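Robot Manipulation Lab, Unit 6: Towel Folding
Handout for the Monday section
Instructor: Costel Nedeljković

Read this before you come in. It covers what the Ellis team project claims, what I think of the claims, and what you owe me by the end of the unit.

Where we are

Last unit you trained a policy on 200 demonstrations and most of you reported that it "learned to fold." I read all the reports. In most of them, "fold" meant that the towel ended up smaller than it started. A towel that has been dropped also ends up smaller than it started. So we need to be stricter about words.

The Ellis team has since collected 600 demonstrations on the two-arm station and wants to enter the Vuddale challenge in December. They think three times the data will fix the problem. It may fix part of it. I would like to see which part before anyone books travel.

What counts as a fold

For this course a fold is finished when the edges line up to within 22 millimeters and both grippers have let go. If an arm is still holding a corner, the trial is not over and you can't score it. I don't care how good it looks at that point. Several of the clips shown at the last meeting stopped early, and I did not count them.

Stacking is scored separately. A neat pile in the work area tells me nothing about who or what made it, so a still photo is not evidence of a successful trial. Bring the full recording or leave the trial out.

Problems I expect you to run into

Same cloth every time. A policy trained on one kind of towel has learned that kind of towel. Try a different size and report what happens, including if it is embarrassing.

Choosing your trials. The log on the Clirkard server holds 3562 runs, counting the ones people gave up on. If your success rate leaves those out, say so in the first paragraph.

Resets. When a person straightens the cloth between trials, the person is doing part of the job. Write down how the towel was placed each time.

Due at the end of the unit

Two pages, one table, no video montage. State your success rate, the number of trials behind it, and the failure you saw most often. Then answer this: would a single arm and a patient script do as well? The Trirngate group says no. They have not tested it.
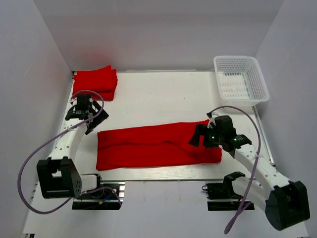 Fig. 1. Two-arm station with red towels, one folded lengthwise in the center. Not scorable as shown.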